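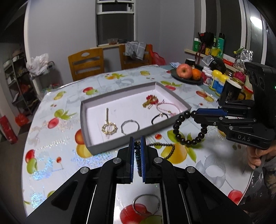 Can we change the colors of the honor cords after the order is already confirmed?

It depends on the stage of the order. While the status shows "Confirmed", colors can be changed from the order page without any fee. When it shows "In winding", the yarn is already on the machine and the change has to go through support.

Ticket: Honor society cords, wrong second color and missing name list
Opened by: Aniela Bednarek, Celcombe College student activities office
Product: Pusar double tied cord, 400 pieces
Status: Solved

Aniela Bednarek, 9:10
Good morning. We ordered 400 cords for our honor society in dark green and gold. In the proof I received today the second color is written as "maize". I compared with our cords from last year and maize is lighter than what we had. Also the list of chapter officers, who receive a cord with a third strand, is not attached to the order anymore. I uploaded it when I placed the order and I saw it there. The status is still "Confirmed". Please tell me what I should do first, the color or the list.

Hourani Support, 9:52
Hello, thank you for the clear message. Please start with the color. If you change the color after the list, the system makes a new version of the order and attachments stay with the old version. I think this is what happened to your list. Did somebody in your office open the order and save it again?

Aniela Bednarek, 10:15
Yes, my colleague corrected the delivery address. She did not touch the colors. I can see now two versions, and the list is in version 1. But in both versions the color is maize, so this is a separate problem.

Hourani Support, 11:05
You are right, these are two problems. I checked the color. Your order was copied from the one of last year, and the old color name "Gold 4" does not exist in the new catalog. The system replaced it with the nearest name in the alphabet list of yellows – this is our mistake and I reported it. The correct name today is "Antique Gold". Please do these steps:
1. Open version 2 and choose Edit.
2. In Strand B, select Antique Gold and save.
3. Wait for the new proof before you upload anything.
4. Upload the officer list again to the newest version.

Aniela Bednarek, 11:40
I did steps 1 to 3. The proof says Antique Gold now and the green is the same as before. When I upload the list, I get the message "Row count does not match". The list has 37 officers and in the order there are also 37 cords with three strands.

Hourani Support, 13:20
Please look if there is an empty row under the last name. The upload counts it as a person.

Aniela Bednarek, 13:34
There was one empty row, and I deleted it. The list is accepted. One more question: are the officer cords packed separately? Last year all were mixed in one carton and we sorted them by hand the evening before the ceremony.

Hourani Support, 14:02
They are packed separately only if "Split by type" is marked in the delivery section. I marked it for you – there is no charge. The officer cords will come in their own bag with the list inside. Ship date did not change.

Aniela Bednarek, 14:10
I see it on the order page. Thank you, the ticket can be closed.

Internal note: color name mapping sent to the catalog team. Same fault found in one order from Skollach, customer informed.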